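Imden, janvier 2023

Pesée du lot reçu d'Allitden ce matin. 858 kg de sorgho blanc au pont-bascule, sacs déduits. Le bordereau annonce 1 000 kg. L'écart n'est pas expliqué par l'humidité seule : 11 % à la sonde au départ, à peine moins à l'arrivée. J'ai noté les deux chiffres dans le registre sans commentaire.

Le vannage reste le point faible. Sur trois échantillons prélevés à mi-hauteur du tas, la part de glumes et de brisures dépasse ce que le moulin de Taltolow accepte. Repassé le premier à la main, au van, dos au vent : résultat correct, mais la cadence ne tient pas au-delà d'une heure par personne. Le tarare manuel donne un grain plus propre à condition de garder la manivelle régulière. Grille inférieure à changer, les perforations sont ovalisées côté sortie.

Aire de battage : la bâche neuve couvre les deux tiers de la surface, le reste est encore en terre damée, d'où le sable. Prévoir un second passage au tamis fin pour tout ce qui a été battu hors bâche – environ un sac sur quatre d'après les marques à la craie.

Visité 27 greniers depuis le début de la campagne. Charançons dans les plus anciens, surtout ceux dont le chapeau de paille n'a pas été refait. La cendre mélangée au grain ralentit l'attaque, elle ne l'arrête pas. Les sacs triple fond tiennent bien quand la ligature est doublée. Relevé des températures internes à reprendre en février, avec la même sonde.

Reste à trancher la question des semences. Garder la variété Pangilinan sur les parcelles basses me paraît raisonnable ; en hauteur, le cycle est trop long.
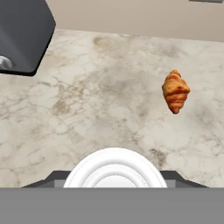
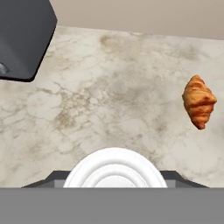
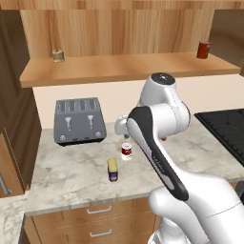
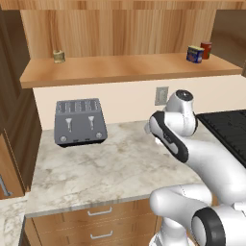

Rungnapa Sukprasert, à qui j'ai lu ces notes le soir, n'est pas d'accord pour les parcelles basses : selon elle, l'eau y stagne trop après les grosses pluies, et il vaudrait mieux partager le semis entre les deux variétés avant de décider quoi que ce soit pour le reste.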